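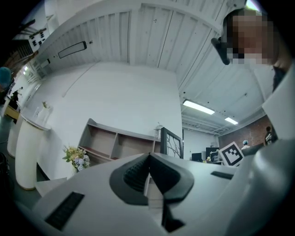 The Vine Picture

We got the keys to the old Piven building in July, and I want it on record that I loved the place before anybody else did. My sister said it had the charm of a bus garage. But she was looking at her phone, and I was looking up! White corrugated ceiling with those long seams running away from you, then the lights, then dark trusses and pipes where the back room starts, and all of it ending in brick. I stood there with my mouth open until she asked if I was having some kind of episode.

"It needs everything," she said.

"It does!" I said. I could hardly wait.

The plan was a pretend home. You would come in off the street in Tralton, into what had been a place for storing pipe fittings, and you would find rooms without walls between them: a desk somebody might write at, shelves somebody might fill, flowers on a piece of furniture for no reason except that flowers are wonderful. People could sit down in it. They could buy the chair they were sitting in, if it came to that, and the rent was 595 a month, so I hoped it would come to that.

The cubby shelves went in first. They came from a Blomqvist that was closing out over in the next county, 235 for the unit, and I would have paid double (my sister, hearing this in the car, asked me never to say so in front of a seller again). Light wood, reddish brown inside the compartments, so that even with next to nothing in them they looked warm, like a row of little rooms with the lamps on. I put one piece of clear glass on the right end, up on top, and walked backward to see it, and walked forward again and moved it an inch, and walked backward.

"Same," said my sister.

It was not the same. It was so much better.

By the second week we had the gray desk, the round white pedestal table, and carpet enough to make your footsteps go quiet. I brought in yellow and lavender flowers and fussed with them for most of a morning. My sister ran the power strip out across the floor and said that at least the electricity was practical. And still the room didn't hold together. It was a lot of nice furniture standing near each other like guests at a party before the host comes down.

Then I remembered the picture.

Our grandmother had it over her stove, and later over her bed, and at the very end propped on the floor of the apartment on Monaton Avenue, where she could see it from her chair. Black vines on white, curling and forking all over, in a black frame as thick as a windowsill. She told me once that it was a map of a river. She told my sister it was a tree with its roots showing. We found this out at the age of 5 and 7 and fought about it so hard that the picture was turned to face the wall for 2 days.

I hadn't asked my sister whether she wanted it in the room. It had been in her closet all these years, wrapped in a bath towel, and we didn't talk about it much. So I said it fast, with my back to her, while I was pretending to straighten a drawer. I said I thought it might look good by the desk.

She didn't answer. I heard the door, and then her car, and I thought, well, that's that, you and your big enthusiasm.

She was back before the coffee was cold, with the towel over her arm.
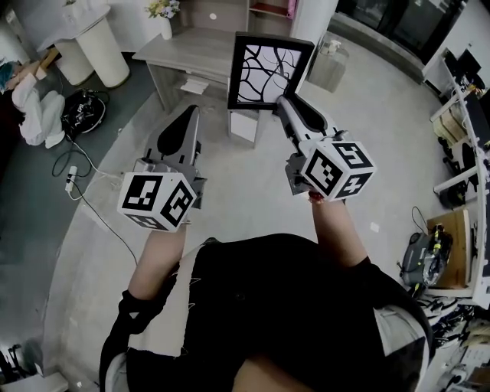 The vines, held up in front of the gray desk.

We tried it everywhere. We tried it high and we tried it low, by the flowers, away from the flowers, over by the pedestal table, and every single place was a good place, that was the maddening part! I kept laughing. Those lines made the whole room start talking. The gray of the desk looked like a color somebody had picked on purpose. The white wall, which I had been a little afraid of, to tell the truth, looked like more paper waiting for the vines to get there.

"Lower," my sister said. "She had it lower, at the end."

So we went lower, and she got down on the carpet and sat about where the chair would have been, and looked up at it for a good long while.

"It's a river," she said.

I had been looking at it too, from the other side of the desk, and I had just that minute seen the roots.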